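Sorting out the odds-and-ends bin (before it sorts you out)
Posted by Efe Babalola, 20/09/2022

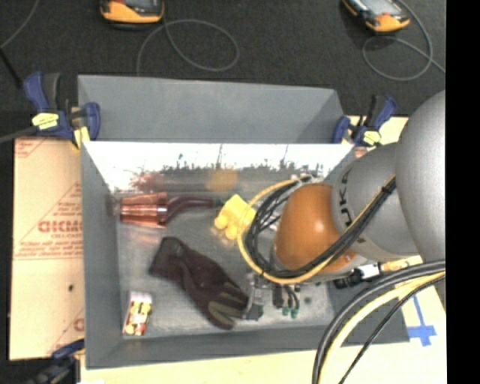
Down to the last few bits: copper-coloured piece, yellow block, work glove and a little packet.

I have a bad habit of chucking anything without a home into the nearest big metal bin and promising I'll deal with it later. Later came in April last year, and again this week! So if yours is heaving too, have a go at it my way.

First, grab 3 smaller tubs and a marker. Mine are old Cuder ones with the lids missing, but ice cream tubs do just as well. Label them Keep Handy, Workshop and Give Away. I used to have a fourth called Not Sure and, well, you can guess which one filled up.

Put some gloves on and take out the big stuff. Go slowly round the corners, as that's where screws like to hide (I got a nasty scratch from one last time).

Now the stragglers. Gloves only go in Keep Handy if you've got the pair, so hang a single one on a hook for a month and then be strict. Small packets: read the label, check for a date if it's the sort of thing that has one, and stand them upright so they don't slip under everything else. Odd plastic blocks go straight to Give Away in our house, unless a small person objects. Anything shiny with a bend or a handle on it I put in Workshop, where my brother-in-law can argue over it.

Once it's empty, wipe the bottom with warm soapy water and dry it with an old towel. Scuffs won't come out of a metal floor and I've stopped trying.

Next time I'll have a go at the shelf above the freezer, which is much worse.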